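# Keeping a phone in shape for long mobile games

Most slowdowns in phone games come from heat, full storage or a tired battery, and all of these can be dealt with at the kitchen table. The tips below were put together for people who play endless runners and puzzle games in the evening and would like the phone to last past dessert. None of them need special tools.

## Clear some room first

Games that get a new character or level pack every month grow fast. Plullon, the tile game many of us have on our phones, saves old event files long after the event is over. Open the phone's storage settings, sort apps by size and look at what is at the top.

- Clear the cache of a game before you delete anything else. Your progress is normally stored separately, but check that you are signed in first.
- Move videos and photos to a computer or a memory card.
- Uninstall games you haven't opened since last March. You can get them back later from your library.
- Restart the phone when you are done.

A phone with very little free space will stutter in any game, even a small one. Try to stay under the point where the storage warning shows up, and leave room for the next update.

## Wipe the screen the right way

Swiping games depend on a clean screen. Grease from fingers makes a swipe drag, and in a runner like Bindano that means hitting the wall on the same corner again and again.

Use a microfiber cloth, slightly damp with plain water. Wipe in one direction, then go over it with a dry part of the cloth. Skip paper towels, window cleaner and anything with grit in it. If you eat while you play, keep a second cloth next to the plate. Sticky fruit juice dries into a film that a dry cloth only pushes around. 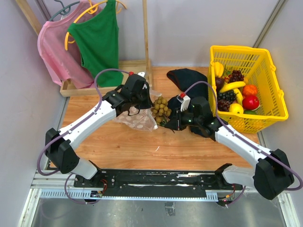 *Reading time: 4 minutes*

## Keep it cool

A warm phone lowers its own speed to protect itself. Take it out of the case for long sessions and put it on a hard surface between rounds. A sofa cushion holds the heat in.

Don't put a hot phone in the fridge or freezer. Moisture can form inside when it comes back out. Turn off the screen, close the game and leave it alone for a while in the shade.

Lower the brightness too. I play at 40 percent indoors and have no trouble seeing the coins. If the game has a frame rate setting, try 30 frames per second. Kalkidan Araya wrote in to say that this one change stopped Worketti from closing itself on her old phone, and it did the same on mine.

## Charging

Playing while the phone charges is the quickest way to heat it up. If you have to do it, use a slow charger and keep the cable from bending at the plug. A cable under strain fails right behind the connector - a loose loop held with a twist tie takes the pull off it.

Clean the charging port twice a year. Switch the phone off, use a dry wooden toothpick and work gently along the wall of the port. Pocket lint packs in tight, so go slowly. No metal pins.

## Stop purchases by accident

Limited-time characters are sold with a countdown and a large button, often right where your thumb lands at the end of a run. Set the app store to ask for a password on every purchase. The default on many phones is to ask only once in a while, and a child can buy a lot in that gap.

Uliana Nazarenko keeps a small balance from a gift card on the family account and no bank card at all. When it runs out, the shopping stops. She also saves coins for characters that can be earned in the game. Her son wanted one in Worketti that cost 1000 coins, and he got there by playing.

## A stand from the junk drawer

For games that play themselves part of the time, a stand saves your wrists. Take a large binder clip, fold the arms back and set the bottom edge of the phone in the loops, with a second clip behind it for support. Put a strip of felt where metal touches glass. Check that the speaker isn't covered.

A folded dish towel works for a tablet, but take it away when you stop playing so the vents and ports stay clear of lint.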